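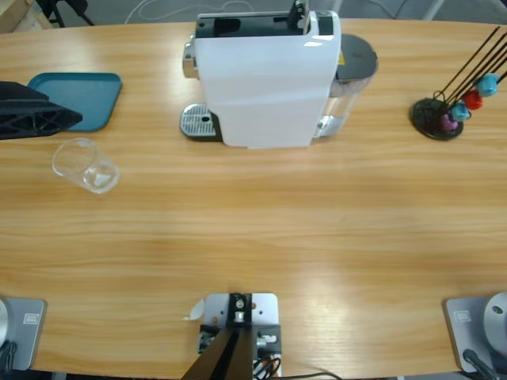 How much does the reefing method affect the time a short-handed crew needs to reduce sail on a charter yacht? In the passages studied here, the method mattered less than where the control lines were led, and crews who could finish the whole task from the cockpit were the most consistent from one reef to the next.

4.2 Sail reduction under short-handed conditions

The second part of the study examined reefing on cruising yachts sailed by two people. Earlier work in this project dealt with berthing and anchoring, where the crew can usually choose the moment to begin. Reefing is different in that the moment is often chosen by the weather, and the crew may be tired, poorly dressed for the deck or still getting used to an unfamiliar boat.

Observations were made on 17 yachts from the Torkari and Doherty charter fleets. Eight of them carried in-mast furling mainsails. The remainder had conventional slab reefing, either with a single line led aft to the cockpit or with a tack hook at the mast. All of the yachts had furling headsails. No changes were made to the rigging before the trials, although worn reefing lines were replaced by the fleet operators in April as part of normal spring work.

A total of 387 reefs were logged. Each entry recorded the apparent wind speed, the point of sail, the time from the first action to the sail being trimmed again, and whether either member of the crew left the cockpit. Entries were made by the skipper on a printed card and copied into the project record at the end of the passage. Where a reef was started and then abandoned, the attempt was kept in the log and marked as incomplete.

Furling mainsails were generally quick to reduce in moderate wind. Their times became more uneven as the wind rose, and skippers often noted that the sail had been rolled under too much load or with the boom at the wrong height. Figure 2 gives the spread of times for each arrangement. The single-line systems were slower in light conditions, chiefly on account of friction in the boom, yet their times changed little in stronger wind. The tack-hook boats showed the widest differences between crews. Some pairs managed the work at the mast with ease, while others bore away, lost ground and had to begin again.

Point of sail also had a clear effect. Crews on a close reach tended to ease the mainsheet and reef without altering course. Crews sailing downwind had to decide whether to round up, and this decision — often made late — took up a large share of the recorded time. Kieran Brennan, who supervised the trials off Zustov, has suggested that the time spent deciding should be logged apart from the time spent handling lines. The present data do not allow that division, and the cards have been redrawn for the next season.

Two limits should be stated. The crews were all holders of a coastal certificate and had been briefed on the boat before departure, so the results may not hold for owners who have sailed the same yacht for many years. The Jastano passages were also made in short, steep seas, which made work at the mast harder than it would be in open water. The times from that area are reported separately in Table 3 and are left out of the fleet averages.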